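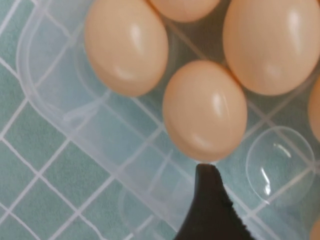 Irkov clear egg tray: two months of use

The Irkov is an open egg tray in clear plastic with a light frosting. It has moulded cups, no lid and no handle. I bought it in January to replace the pulp cartons that eggs come home in, which go soft on a fridge shelf and can't be washed. It has since been used daily, partly in the fridge and partly on a tiled worktop.

Fit

Cup size is the main thing to check with any tray of this kind. Medium and large eggs sit properly in the Irkov, with the pointed end down and the widest part clear of the rim. Very large eggs go in but lean, and two leaning towards each other will touch. I had no breakages from this, though I would leave a gap between them if the tray is going to be carried. Small eggs drop low enough that they need to be tipped out or lifted with two fingertips.

The cups hold the egg at the sides and leave the tip with a little clearance. A cracked egg therefore leaks into the bottom of its own cup and stays there.

Stability

On a flat glass shelf the tray does not rock. On tiles it depends on the grout. Mine is laid slightly low, and the tray slides over the lines with a faint click but sits level when left alone. On a wire shelf it is less good, as the base catches on the bars when pulled forward. A thin mat cures this.

Full, the tray should be lifted with both hands. The plastic flexes along its length, and holding it by one end lets the far cups dip. The older Jernau tray I used before was stiffer, but it was also opaque, and you had to bend down to see what was left at the back.

Visibility

The frosting is slight. Tiles or shelf show through it, a little paler than they are, and a spill under the tray can be spotted without moving anything. It also hides fine scratches better than fully clear plastic does. After two months mine has some wear on the underside and none that I can find in the cups.

Cleaning

Warm water and washing-up liquid are enough. Dried egg white needs a soak of ten minutes or so, then a bottle brush, because a flat sponge doesn't reach the bottom of the cups. The leaflet says to keep it out of the dishwasher. I followed that, so I can't say what happens if you don't. Drain it upside down - water collects in the cups otherwise and leaves marks.

Faults

There is no lid and none is sold separately, so trays can't be stacked when full. The edge had a rough seam at one corner, which I took off with 800 grit paper. There is nowhere to write a date. I use a strip of masking tape on the end, and it peels off without residue.

Verdict

A good tray for a shelf or worktop, and a poor one for carrying eggs any distance. I would buy it again for the fridge. For picnics or the car, get something that closes.

Recent reviews
Asfaw hand whisk, long handle
Kondden 115 mm fine sieve
Jernau bread bin, second look
Kondden worktop scales, 3000 g
Irkov butter dish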